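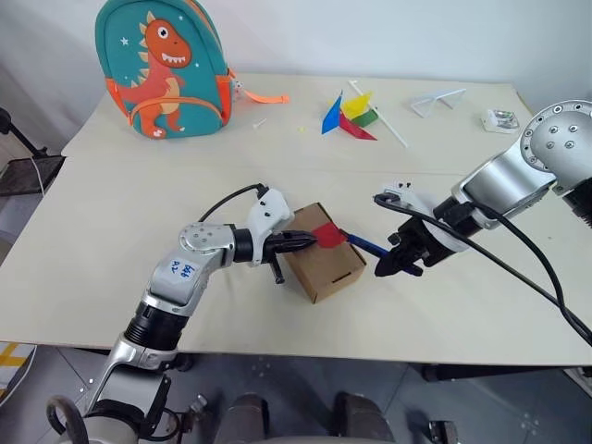 Papelão na escola: o que aprendemos em um semestre
Relatório do grupo: Yaneth Correa, Isamu Takeda e Awuor Swai
Orientação: prof.ª Socorro Condori

Começamos em março com uma pergunta simples: para onde vai o papelão que a cantina joga fora? Em 20 dias de pesagem juntamos 380 caixas, muito mais do que a gente imaginava! A maioria estava limpa e seca, pronta para reciclar, mas ia para o lixo comum junto com resto de comida.

Desmontamos 11 caixas de tamanhos diferentes para comparar as ondas do miolo (a parte de que mais gostamos, dá para passar uma tarde inteira nisso). As de onda dupla aguentaram bem mais peso no teste com livros. Depois deixamos pedaços de molho por três horas, e as fibras se soltaram com facilidade, formando uma polpa ótima para fazer papel novo.

Resultados
As folhas feitas com a polpa ficaram grossas e um pouco tortas, mas dá para escrever nelas a lápis! Com cola branca na mistura, rasgaram menos.

Próxima etapa
Em agosto queremos testar a polpa em vasinhos para mudas de alface, com a turma da horta.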